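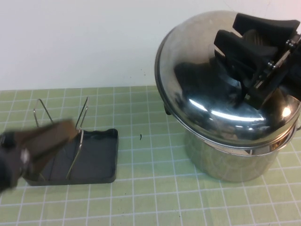
Tanner Beaudoin told me I was being cheap, and that a decent set of pans pays for itself because you stop throwing out food and stop buying oil. I told him I've never thrown out food on account of a pan. He sells the Flernness line out of his living room on weekends, so he has a dog in this fight, but he also lives two doors down and I'd like to keep talking to him.

We went to one of his cooking dinners in July. Chicken, carrots, potatoes, all done with no water and no fat, and it tasted fine. Then came the sales part. The set is $700, or $605 if you sign up that night, and for that you get 4 pans with lids and a steamer insert. The claims I wrote down on the back of the flyer:

- vegetables keep almost all of their vitamins if you never add water
- regular stainless "leaches" and theirs doesn't because it's surgical steel
- the lid makes a vapor seal, so you can cook everything on low and your gas bill drops
- lifetime warranty

He also did a thing with baking soda where he boiled it in an ordinary pan and in the Flernness pan and had us taste both. The ordinary one tasted like a nickel. I have to admit that one got to me a little, and my wife has been giving our old pots funny looks ever since.

Is any of this true? We cook for two most nights, gas stove, nothing fancy. I don't mind spending money once on something good but I do mind being had.

*asked by porchlight_dale*

---

**Answers**

**gravyboat77**

The baking soda trick is old. My mother sat through the same one with a different name on the box. Ask yourself what the "ordinary" pan was. If it was bare aluminum, then yes, boiling baking soda in it will react with the metal and taste nasty. If you had brought your own stainless pan from home I bet it would have tasted like plain baking soda water, which is bad enough. I notice they never ask guests to bring one.

"Surgical steel" isn't a grade. It's a phrase. Most good stainless cookware is 18/8 or 18/10, which is the chromium and nickel, and you can often find that stamped on the bottom or printed on the box. See if your neighbor's pans say anything different. If he gets vague, there you go.

On the vitamins, there's a little truth in it. If you boil broccoli in a big pot of water and pour the water down the sink, some of the vitamin C goes with it. So steam it, or use half a cup of water and a lid. You can do that in anything with a lid. That's a cooking habit and he's charging you $700 for it.

I would also want the lifetime warranty on paper. Whose lifetime? What do you pay to ship a pan back? Does it cover the handles? My mother's handles went first, and the handles weren't covered.

**TomsRiverRita**

i have had mine 9 yrs and love them. different brand (Varska) but same idea. chicken comes out moist every time. yes they are expensive but so is eating out. if your neighbor is a nice man i dont see the harm

**stillsimmering**

I'll try to be fair to the pans, which are probably decent. Heavy bottom, tight lid, they'll likely outlast you. The trouble is the price and the story that comes with it.

The vapor seal first. Any lid that fits well will hold in a good part of the steam once you turn the heat down. Test the pots you own: put in an inch of water, bring it to a boil, drop the flame as low as it'll go with the lid on, and come back after half an hour. If most of the water is there, you've got your seal. If the lid rattles and the water is gone, the lid is warped or the burner doesn't go low enough, and new pans only help with one of those.

As for the gas bill, look at what you spend on the stove alone. In my house the furnace and the water heater eat nearly everything, and the range is pocket change. I can't see how a lid saves you $605 in the time you have left on this earth, and I don't mean that rudely.

If you want something nicer for two people, buy one good fully clad saucepan, 2 quarts, and one skillet you like the weight of. Restaurant supply stores carry both and don't put on a dinner. Lift them before you buy. My husband got me a beautiful one that I can't pick up with one hand when it's full, and it lives in the back of the cupboard.

About the "if you sign up that night" price. Tell Tanner you'd like to think it over and ask for the same price next month. In my experience it comes back. When a discount comes back that easily I stop calling it a discount.

**Comments**

porchlight_dale: Did the water test on our two biggest. One held up fine, the other boiled off about half, so that lid is going. Looked on the bottom of the good one and it says 18/10. Wife still wants to see the baking soda done in it, so we're doing that tonight.

gravyboat77: Use a teaspoon or so, and don't let it boil over, it's a pain to get off the burner.

porchlight_dale: Tasted like baking soda. No nickel. Haven't told Tanner yet.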